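Home Systems and Repair
December 11, 2015
By Cormac Mulcahy

Chapter 4
Water Heaters: What You Are Told and What You Can Check

Most of what homeowners believe about water heaters came from someone who was selling one. That doesn't make it false. It does mean you should ask for the reasoning before you accept the claim, and this chapter is mostly about how to ask.

Take the matter of age. A customer in Toledo is told that her tank is "at the end of its life" and should be replaced before it fails. The plumber may be right. But what did he look at? If he read the date on the rating plate and nothing else, he has told her how old the tank is, which she could have read for herself. He hasn't told her the state of the anode rod, how much sediment is in the bottom, or if the relief valve still moves. Those are the things that decide when a tank leaks, and each of them can be checked in an afternoon.

My colleague Arash Rahimi, who taught this course before me, used to hand his students two quotes for the same 40-gallon replacement. One was for $1338 and the other for $1855. He asked the class to explain the gap. Students wrote pages about quality and workmanship. The quotes themselves said nothing about either one. The higher bid included an expansion tank and hauling away the old unit, and the lower bid left both out – a fact printed in small type on the second page.

4.1 Hard Water and Other Worries

Hard water is the next thing you will hear about. It is real, and scale does build up on heating elements and on the floor of a gas tank. What I doubt is the kitchen-table demonstration, where a salesman adds a few drops of something to a glass of your tap water and it turns cloudy. A cloudy glass shows that there are minerals in the water. It says very little about how much, and nothing at all about what a softener will save you. For that you need a measured sample and a number.

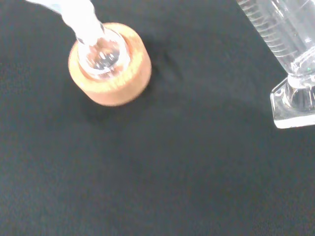
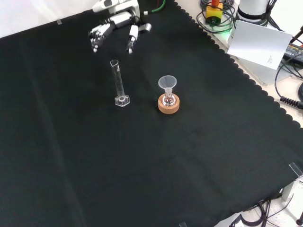
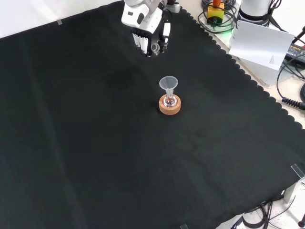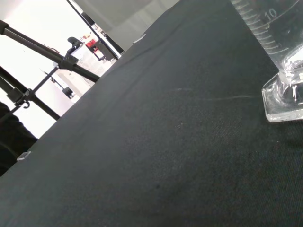
Clear glassware on dark cloth.

4.2 Efficiency Claims

Suppose a brochure for the Brusik tankless model promises lower bills, and the one for the Vitton storage model promises the same. Lower than what? A new heater compared with a failing one will nearly always look good. Compared with another new heater, the gap may be small enough that the cost of a larger gas line or a new vent eats it for years.

Before you go on, find your own bill for October, a month when many houses use little heat, and work out what share of it goes to hot water. You will have to make some guesses. Write them down, so that someone else can argue with them. If the share is small, even a very good heater can't save you much, whatever the brochure says – and if it comes out large, look for a leaking hot tap or a thermostat set too high before you shop.

4.3 Service Contracts

The Itar plan in the exercises at the back is typical of its type. It covers "parts subject to normal wear" and then, two paragraphs down, leaves out the anode rod, the one part that is meant to wear. Read the exclusions first. Then price a yearly flush by itself and compare.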